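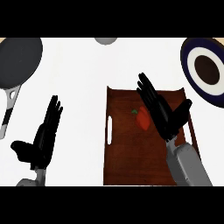 The simulated kitchen table, with the right hand beside a red vegetable on the tray.

Prellix has trained a two-handed robot on kitchen tasks using simulation alone, the company said in September. Its method, called Jirnivus, changes the colour and position of objects between practice runs – 175 layouts for each task. The robot learned 7 tasks this way, 3 of them using both hands. Prellix plans to try the same tasks on real hardware at its Kütt lab next.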